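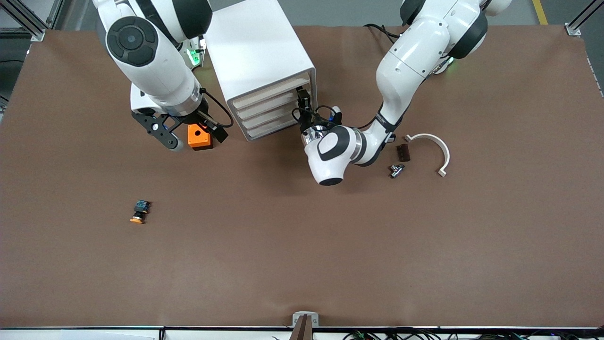

COMPANY NEWS | STORAGE AND HOME

Larneck brings its little drawer cabinet back for autumn

20 September 2024

Larneck is delighted to say that its small white cabinet, the one with four stacked drawers and pale wood-coloured fronts, is back on sale after a summer in which we had almost 1000 letters and emails asking where it had gone (thank you, we read every one!).

The cabinet stands quite happily on a table or a desk, and customers tell us they keep all manner of things in theirs, from buttons and stamps to spare keys and the children's building blocks.

"My mother kept her sewing bits in one very like it, and I have been fond of small drawers ever since," said Baldur Dalsgaard, who runs the Larneck workshop.

It will be sold in 173 shops, and Hviid and Taletti will both have it in their windows from the first morning. Shops wishing to order should write to the Larneck trade desk.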